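Call for Participants: Household Meals and Shift Work Study

The Kollár Institute for Work and Family Life invites adults who work evening, night or rotating shifts to take part in a study of how shift workers plan, cook and share meals at home. The study will run for 8 weeks beginning in March and is directed by Dr. Marek Havlíček.

Earlier research by the Institute drew on written surveys returned by 658 households in the Hirance district. The present study follows a smaller group more closely and asks participants to keep a daily record of when they eat, with whom, and who prepared the food.

Who may apply

Applicants must be at least 18 years of age, must have worked shifts for the past year or longer, and must live with at least one other person. Both full-time and part-time employees are eligible. Persons on a medically prescribed diet are asked to state this on the form — it does not exclude them, but their records will be reviewed separately.

What participation involves

Participants will complete a short meal diary each day and attend four interviews of one hour each. Interviews are held at the Institute's office on Zonder Street or, where work schedules require it, by telephone. Each participant will receive a payment of $807 in two parts, the first after the second interview and the remainder at the close of the study.

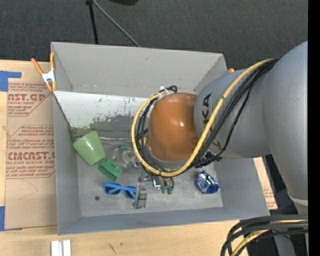 May two members of the same household take part? Couples and adult relatives may both enroll, provided that each submits a separate application and keeps a separate diary.

Diaries and interview notes are stored under a number, and names are removed before any results are published. Participants may withdraw at any time and will be paid for the interviews they have completed.

How to apply

Application forms are available at the front desk and by mail on request. Completed forms must be received by Saturday, October 27, 2018. Applicants will be notified in writing of the outcome.

Questions regarding eligibility or payment should be addressed to Peter Malý, Study Coordinator, Room 4.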